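Search this site
Enter keywords
Go

Filed under: Building upkeep > Annual inspections > Child care and family rooms

Drendton Family Centre – annual room safety inspection, ground floor

Inspected by: Ona Lukoševičius
Accompanied by: Darius Lapiņa, building manager
Report checked by: Dezső Hajdu
Month of inspection: December
Start: 8.40 am

Ratings used: S = satisfactory. A = attention needed, room may stay in use. U = unsatisfactory, do not use until fixed. N/A = not applicable. Comments are given where the rating alone does not tell the reader enough.

1. ENTRY AND CORRIDOR

1.1 Front door closes and latches unaided – A
Closer arm is slow over the last part of its travel. Door latched on the second attempt. Adjust the valve and retest in wet weather, when the timber swells.

1.2 Finger guards fitted to hinge side, all doors below child-gate line – S

1.3 Floor covering flat and fixed at thresholds – A
Threshold strip at Room 2 has one screw missing and one proud. Replace both with countersunk screws of the same gauge.

1.4 Corridor clear to full width – U at 8.40 am, S at 9.15 am
Two prams and a flattened carton were standing against the wall opposite the exit. Moved during the inspection. This was also noted last December. A painted line has been tried and is ignored. Recommend fixed pram hooks in the porch.

1.5 Exit sign lit on mains and on battery – S

2. ROOM 1 (BABIES AND TODDLERS)

2.1 Power points shuttered or capped – S

2.2 Blind cords secured out of reach – A
North window: cleat fitted, cord not wound on it. Staff reminded on the spot. East window is cordless.

2.3 Furniture over 700 mm high fixed to wall – U
Bookcase beside the nappy store is not fixed. The bracket is present and screwed to the bookcase only. Darius Lapiņa states the wall screws were taken out for painting and not put back. Bookcase laid on its back and roped off until fixed.

2.4 Radiator covers secure, no gaps a small hand could enter – S

2.5 Change table strap and sides – S
Strap stitching checked by hand. Vinyl has a shallow split at the foot end, taped. Tape is acceptable for now but cannot be cleaned properly. Replace pad at next order.

3. ROOM 2 (PLAY AND MEALS)

3.1 Wall finishes sound, no flaking paint or loose edges – S
Low-level paint rubbed with a damp white cloth; no transfer. Lining edges pressed along their length and no lifting found.

3.2 Bench tops smooth, free of chips, joints sealed – S
Joints between bench and wall should be looked at more often than once a year, as that is where sealant fails first and where water gets into the wall. Add to the monthly sheet.

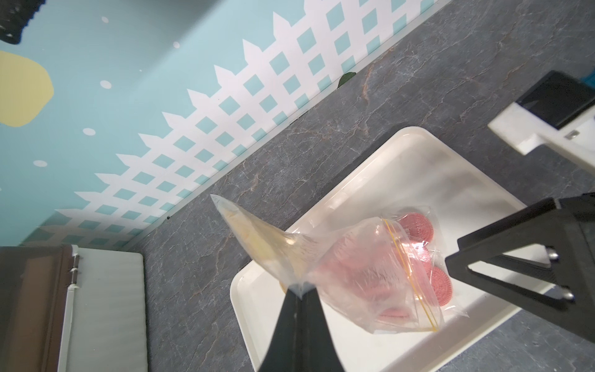 3.3 Chairs and low tables stable – A
Eighteen chairs tested by rocking and by load. One has a cracked rear foot and was removed. The set is a Mägi pattern and spare feet can be bought separately, so there is no need to replace the chair.

3.4 High chairs: harness complete, brakes hold – S

3.5 Cleaning products locked away – A
Lock works. Key was in it. Keys are to be kept on the high hook by the door at all times, including during cleaning.

3.6 Toys free of small loose parts – S
Sample check only. Full check is the room leader's duty each term, and the term sheets were complete.

4. KITCHEN

4.1 Gate self-closes and latch is beyond child reach – S

4.2 Hot water at child-accessible basins – S
All readings within the limit on the centre's own schedule. The mixing valve was serviced by Kitia and the service tag is signed.

4.3 Fridge seal and thermometer – A
Seal is sound. Thermometer display is dead. Battery replacement only.

4.4 Fire blanket and extinguisher in date, in place, unobstructed – S
Blanket pouch tabs hang free. The extinguisher gauge is in the green.

4.5 Test tags on portable appliances – A
Register lists 104 items across the building. Kettle in the kitchen carries no readable tag, and its register entry, no. 174, has no pass date. Take out of use until tested.

5. OUTDOOR AREA

5.1 Fence and gate – S
Gate closed from fully open and from resting on the latch – both acceptable.

5.2 Soft-fall depth under climbing frame – A
Bark is thin at the foot of the slide. Rake back now, top up before the new year.

5.3 Climbing frame fixings – S
The Cunular frame has capped bolts throughout. Two caps had been turned by hand and were pushed home.

5.4 Sandpit cover – S
Cover drains properly. Colour has faded; this does not affect its use.

6. RECORDS

6.1 Evacuation drill log – S

6.2 First aid kits – A
Room 1 kit complete. Kitchen kit short of blue dressings and one pair of scissors. Nabila Tarigan to restock.

6.3 Incident book – S
Entries legible and signed. One entry does not give a time of day.

ACTIONS

2.3 Fix bookcase to wall – Darius Lapiņa – before Room 1 opens
4.5 Test or discard kettle – Darius Lapiņa – same week
1.1, 1.3 Door closer and threshold – Uldis Jaunzems – by end of month
5.2 Bark top-up – Uldis Jaunzems – by end of month
6.2 First aid restock – Nabila Tarigan – same week
1.4 Quote for pram hooks – Darius Lapiņa – next building meeting

Note added by D. Hajdu: item 2.3 re-inspected at 12.30 pm. Two wall fixings in place, bookcase does not move under a firm pull at the top shelf. Rating changed from U to S. All other ratings stand.

Tags: inspection, checklist, child care, furniture anchoring, playground, first aid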